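ロボット実習 講義ノート 第6回
引き出しが開かない日のこと(故障とヒヤリハットの読み方)

前回の宿題の話から始めるつもりだったんですが、提出されたログを見ていたら、そっちのほうがずっと面白かったので予定を変えます。宿題の解説は後半に回しますね。プリントの順番と違ってしまってすみません。

今回のテーマは「引き出し課題で起きた過負荷停止」です。双腕の台で引き出しを開けて、中のものを取り出して、閉める。人間なら考えもしない動作ですけど、うちの台ではこれが一番よく止まります。しかも止まり方がいやらしい。派手にぶつかって止まるなら誰でも気づくのに、引き出しの場合は、じわじわ力が溜まって、しばらく普通に動いているように見えて、それから急に落ちるんです。

1 何が起きたか

経緯を書いておきます。左腕で取っ手を引く、右腕は上で待つ、という基本の流れで、制御はいつもの Bronel の学習済みモデル、監視側は Cilesov です。連続運転の通し番号374の試行で、左腕の手首に過負荷が出て保護停止になりました。

停止そのものは正常です。ここは強調しておきたいんですが、保護停止が出たら「よく止まってくれた」と思ってください。私も昔は止まるたびに舌打ちしていたので、偉そうなことは言えませんが……。困ったのはその後でした。停止のあと、操作していた人がエラーをリセットして、すぐ再開ボタンを押したんですね。指が取っ手にかかった状態で、関節の目標値も停止前のまま残っていました。再開した瞬間に腕が続きを引こうとして、引き出しごとキャビネットが手前に動いた。そのとき、操作者の手はキャビネットの天板を押さえに行く途中でした。

けがはありません。手と指先の間にはまだ余裕がありました。でも、報告書を読んだとき、私は背中がひやっとしました。これは立派なヒヤリハットです。

2 なぜ力が溜まるのか

引き出しというのは、まっすぐ引けば軽いんです。ところが引く向きが少し斜めになると、引き出しの側面が枠にこすれて、急に重くなる。机の引き出しの端っこだけ持って引っ張ると、途中でガッと噛みますよね? あれです。

ロボットの側から見るとどうなるか。位置制御で動いている腕は、目標の位置に届かなければ、もっと力を出して届こうとします。人間なら「あれ、引っかかったな」と思って手をゆるめ、左右に少し揺すってみる。位置だけを見ている制御器にはその「あれ」がないんです。目標と実際のずれがどんどん開いて、そのぶん関節のトルクが上がって、どこかで上限に当たる。

ログのグラフを自分で描いた人は気づいたと思いますが、手先の位置はある時点からほとんど進まないのに、目標の位置だけが先へ先へと行っています。このすき間が「溜まった力」の正体です。位置のグラフだけ見ていると、ちょっと遅れているな、くらいにしか見えません。必ずトルクと重ねて描いてください。何度でも言います、重ねて描いてください!

それから、うちのキャビネットは小さくて軽いです。引き出しが噛んだまま引くと、引き出しが出てくる代わりに本体が動きます。カメラで見ると取っ手はちゃんと手前に来ているので、モデルは「開いた」と勘違いしやすい。取っ手の位置だけで成功判定をすると、本体がずれた試行まで成功に数えてしまいます。去年の班がこれで成功率をずいぶん高く出して、後で数え直すはめになりました(責めているわけではないです、判定を書いたのは私なので)。

3 作業台の見かた

ログの次は現物です。トラブルの調査では、ついパソコンの前に座りたくなるんですが、先に台のところへ行って、目の高さを変えながら見てください。腕の姿勢、指の高さ、ケーブルの通り道、引き出しの開き具合。数字に出てこないものがけっこうあります。

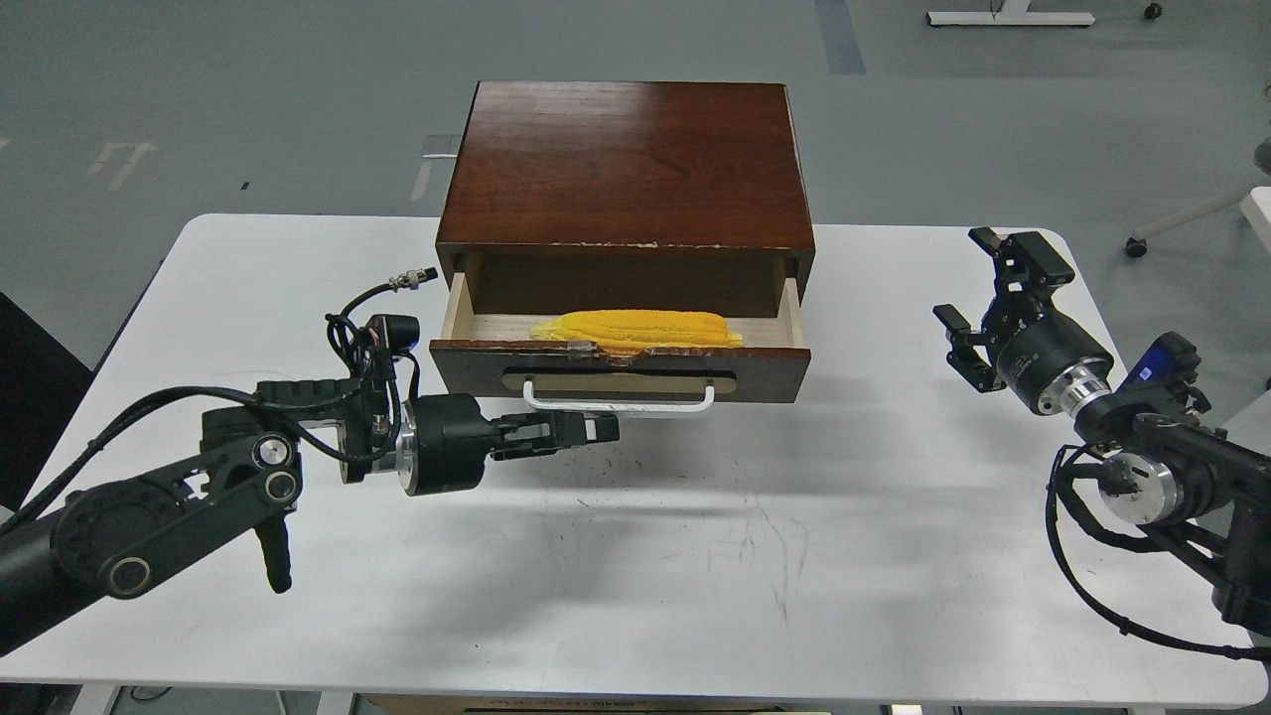 図1 引き出し課題の作業台。引き出しは途中まで開いた状態で、中に黄色いトウモロコシ形の物体が入っている。

図1で最初に目を向けてほしいのは、左腕の指と取っ手の位置関係です。指は横を向いていて、取っ手より少し低いところにあります。白い取っ手は横に長いので、かける場所の選択肢が広い。これがくせものでして、どこにかけても開きそうに見えるんですが、端に寄せるほど斜めの力が出やすくなります。真ん中を狙うこと、それと指の高さを合わせてから近づくこと。図を見ながら、自分ならどの順で腕を動かすか、ノートに描いてみてください。

もうひとつ、ケーブルです。左腕は手首の上にコネクタとケーブルの輪が出ていますし、右腕は巻いたケーブルが台の縁に沿って垂れています。腕を大きく動かす前に、この逃げ場があるかどうかを見る癖をつけてください。ケーブルが突っ張ると、それだけで手首に余計な力がかかります。過負荷の原因が引き出しだと決めつけて半日つぶし、犯人はケーブルだった、という経験が私にはあります。

あと、天板の前の縁が欠けているのもわかりますか。こういう欠けは、いつできたものか図だけでは判断できません。だから点検のときに現物の状態を記録しておくんです。記録がないと「今回ついた傷か、前からの傷か」で延々もめます。台の上のこすれた跡も同じで、跡があるから本体が滑ったんだ、と飛びつかないこと。証拠になるのは、前の記録と比べられるときだけです。

4 再開ボタンの話

さて、今回いちばん考えてほしいのはここです。過負荷そのものより、停止のあとの手順に問題がありました。

Cilesov の画面では、エラーのリセットと再開が隣どうしのボタンになっています。リセットを押すと赤い表示が消えて、いかにも「直りました」という顔をする。でも消えたのは表示だけで、腕の姿勢も、引っかかりも、残った目標値もそのままです。この画面の作りはよくないと思うので、今学期中に変えるつもりです。それまでは手順でカバーします。

停止したときの手順(改訂版)

(1)手を出さない。まず非常停止を押す。保護停止で止まっていても押す。
(2)まわりに「止めました」と声をかける。
(3)ログを保存する。リセットより先です。
(4)指が何かにかかっていないか、二方向から目で見る。
(5)かかっていたら、低速の手動モードで指を開いて離す。引き出しを手で押して外そうとしない。
(6)腕を待機姿勢に戻す。右腕も忘れずに。
(7)試行を破棄して、最初からやり直す。途中からの再開は禁止。

(7)に不満の声があるのは知っています。もったいない、あと少しで終わるのに、と。気持ちはとてもよくわかります。夕方の6時を過ぎて、残り一試行で止まったときなんて特に。でも途中再開で取ったデータは姿勢が飛んでいて、結局学習には使えません。捨ててください。

(4)の「二方向から」は、片方の腕がもう片方を隠すからです。正面からだと、右腕が引き出しの上に出ているときに中が見えにくいことがあります。横に回ってください。横に回るときは腕の可動範囲の外を通ること。近道をしない!

5 直したところ

制御のほうは三つ手を入れました。まず、目標と実際の手先のずれに上限をつけて、8ミリを超えたらその場で目標を止めるようにしました。これで力が溜まり続けることはなくなります。値はうちの台に合わせたものなので、よその装置にそのまま持っていかないでくださいね。

次に、引く動作の速度の上限を毎秒90ミリに下げました。遅い、と言われそうですが、噛み始めてから検出するまでに進む距離が短くなるので、効き目は大きいです。

最後に、キャビネットの本体にも位置の監視をつけました。引く前の本体の位置を覚えておいて、動いたら失敗として扱います。取っ手が動いたかどうかと、引き出しが開いたかどうかは別の話なんだ、というのをここで体に入れてほしいです。

力覚センサを足せばいいのでは、という質問が毎年出ます。いい質問です。Strömberg のセンサを手首に入れる案はあって、見積もりも取りました。ただ、センサをつけると手首が長くなって、今のカメラの取り付けも見直しになります。それに、センサが力を測ってくれても、測った値をどう使うかを決めるのは私たちです。しきい値を高くしすぎれば、今回と同じことが起きます。

固定の方法も検討中です。キャビネットを台に固定すれば、本体が滑る問題は減りますが、噛んだときに逃げ場がなくなって、腕の側の負荷はむしろ早く上がります。滑るのと、固定されているのと、どちらが安全か。答えはひとつではないので、班で話し合ってきてください。

6 宿題

配布した試行374のログを使って、次の三つをやってください。

ア 左腕の手先について、目標の位置と実際の位置の差を時間に対して描き、手首のトルクと重ねる。
イ 5節のずれの上限がもし入っていたら、どの時点で止まっていたかを示す。グラフに縦線を一本引けば十分です。
ウ 自分の班の作業で、「表示が消えただけで中身が変わっていない」操作がほかにないか探して、短く書く。

ウは長く書かなくていいです。三行でも、自分の目で台を見て書いたものなら満点をつけます。ログの読み込みでつまずいた人は、共有フォルダの Jurkeck に変換スクリプトを置いてあるので使ってください。文字コードの警告が出ますが、無視して大丈夫です。

次回は前半で宿題ウを持ち寄って、後半に非常停止の実習をします。全員が一度ずつ、動いている腕を自分の手で止めます。袖の広がった服、長いひも、首から下げた名札は外してきてください。髪の長い人は結んでくること。集合は実習室の前です。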